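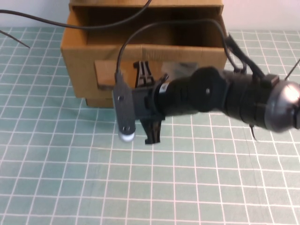

22/05/2024 - Vusterska port, frame pacing

Big day! The stutter in the harbor level is gone on my machine and I think I finally get why it was there. Writing it down before I forget.

Started from Precious's note that the hitch only shows up when the camera swings toward the docks. Ran the usual loop (gate to lighthouse and back, no combat) on last night's build. Locked at 60 most of the way, then a drop to 35 at the same corner every single time. Lovely and repeatable, which made me very happy.

First guess was texture streaming. Wrong. Doubled the pool, same drop. Second guess was shadows, also wrong, though turning them off did get me a few frames everywhere else, so there's something to look at there later.

What did it: the console version builds its shaders ahead of time, and our PC build was compiling them the first time each material came into view, on the main thread. The docks have nearly 600 material variants, most of them the same wet wood with one switch flipped. Kayode Okonkwo spotted that the cache was being thrown away on every level load too, so players would have hit it again each time they came back. Great catch.

Fix so far:
- moved compiling to the Nkuna worker threads
- cache now survives level loads
- merged the wood variants, 82 left

Same loop after that never went under 60. I ran it 20 times because I didn't believe it. It feels so good to play now, the boat section especially.

Still open
- Resolution menu lists each mode twice on the second monitor. Cosmetic, but ugly.
- Mouse look still goes through the stick code, so slow movements get eaten by the dead zone. Precious Du Plessis has a branch with raw input and it's already miles better - please merge it!
- Ultrawide: HUD is fine, the map screen stretches.
- Need numbers from the old Erkham laptop. It only has four cores, so the worker threads may fight with audio.
- Ask Zotau if they still want the frame cap on by default. I'd leave it off and let people choose.

Tomorrow: laptop first, then shadows. If the laptop holds up, the July demo can have the harbor in it after all.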